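Okay it's a big day so I'm doing a thread. The nursing assistant program at Girkivden College is starting its evening track in September, and I got a place!! Class size is 31. I have been refreshing my email since breakfast and it finally came.

For anyone new here: I work in the laundry and linen room at a care home in Leckie. Four years now. I know every resident's cardigan by sight. What I'm not allowed to do is help anyone put one on, and that has bugged me since my first week.

So the evening track. Two nights a week plus every other Saturday, and the clinical hours happen on a ward at Borico, the little hospital out past the reservoir. I've only ever been there for a broken wrist. They were lovely to me!

People asked what the application was like, so I'll go through it while I remember.

First there's a form. It's long but it's all plain stuff – work history, shots, two references. One reference has to be somebody who has supervised you, and mine turned it around in a day, bless her.

Then a reading and math test. The math is mostly doses and fluids, things like how many 50 ml cups make up a jug. I did practice sheets on my break every day and I'd tell anyone to do the same. You don't get a calculator, and I had not done long division since middle school.

Then the interview, which is the part I want to shout about.

They do it face to face, two interviewers, and they don't send you the questions ahead of time. You walk in cold. I was so nervous I said "good morning" at five in the evening.

But the questions were good! One was about what you'd do if a resident told you something in confidence that worried you. One was about a time you got something wrong at work. I talked about the week I mixed up two families' labels and had to call both of them. I thought I'd sunk myself. They wanted to hear all about how I fixed it.
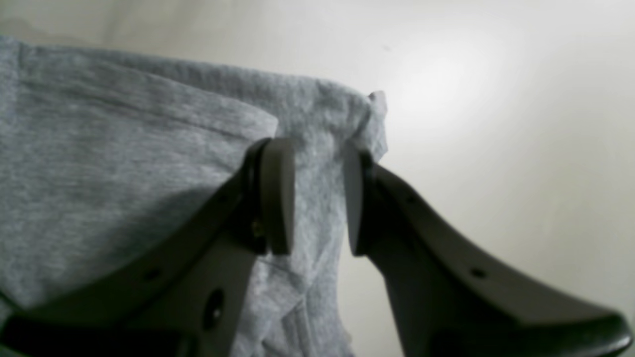
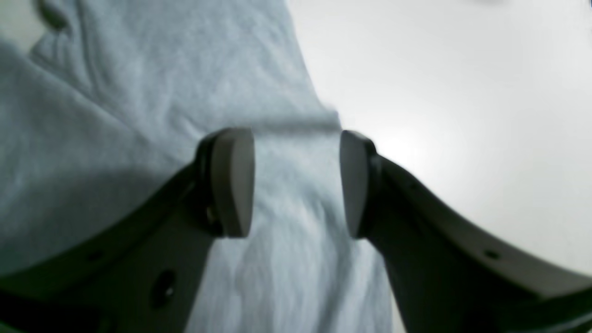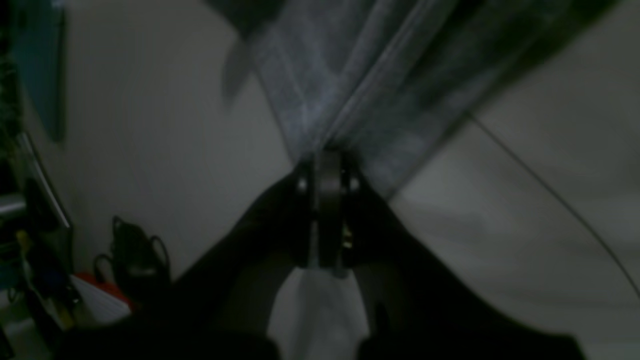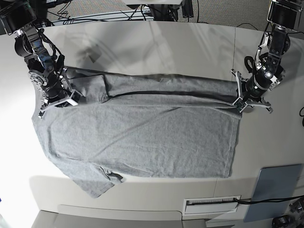 There's a short spoken English part too, and everybody does it, wherever you grew up. You listen to a shift handover, then you give it back in your own words. I missed the bit about the thickened drinks and they let me ask for it again. Asking is allowed. Write that on your hand.

Money, because I know that's what half of you are waiting for. There's a deposit of $200 and it comes off your tuition at the end. My employer is covering the tuition itself if I stay on for a year after, and I was going to stay anyway, so yes please.

Uniform is on you. The college has a list from Grumex with the tunic color you need. I'm getting one new and hunting for a second one used. If you finished the program and you're about my height (short), message me!

Somebody in my replies asked if it's worth it when the pay bump is small. Fair question. For me it is. I've stood in so many doorways with a stack of clean towels while a person needed a hand and I had to go find someone. I want to be the someone.

Also, you can carry on from here. The credits count toward the practical nursing course if you apply within two years. I'm not thinking about that yet. (I am thinking about it constantly.)

Things I still have to sort out before it starts: CPR card, a TB test, and a ride home on class nights, as the last bus leaves right when class lets out. If you live out toward Leckie and you're in the same group, let's talk about sharing gas.

One more thing for anybody on the fence who thinks they're too old or too long out of school. The woman who interviewed right before me had raised three kids and driven a school bus, and she came out grinning. I really hope she's in my section.

The spring group applies through the same form. I can't answer stuff about visas or license transfers, I'd only get it wrong, but the admissions desk picks up the phone and they're patient.

Right, my break was over two minutes ago. Will post the practice sheets tonight once I've found the clean copies – mine have coffee all over them.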